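4.2 Fitting the Prultton roof bars

1. Doors open, both sides. Wipe the roof channel, grit scratches paint.
2. Front bar first. Set feet on the marks, 123 mm from the windshield seal.
3. Hand tighten only. Then rear bar, same way.
4. Torque key, all four feet, untill it clicks.

CAUTION: Max load 50 kg incl. bars. No car wash with bars on.

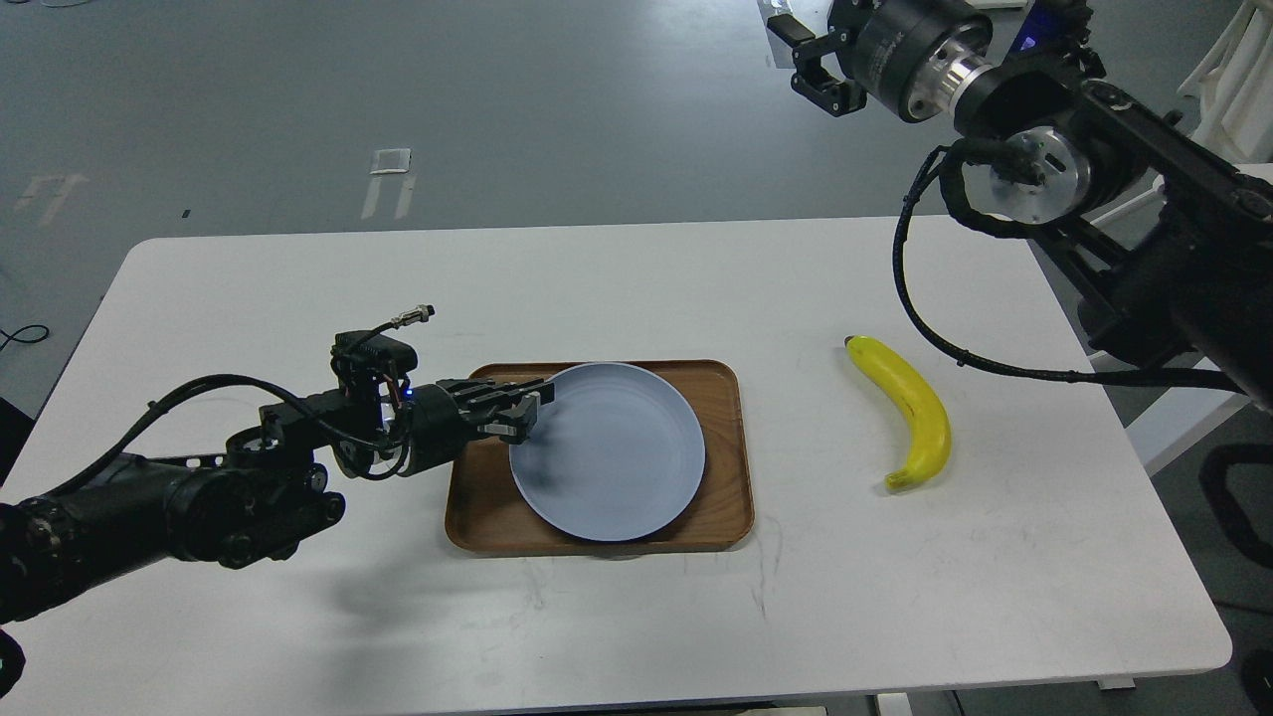
5. Drive 23 miles, stop, re-check every foot. Loose? Back to step 4.

Note: keys lost, quote lock code 1575 to Calloway parts desk.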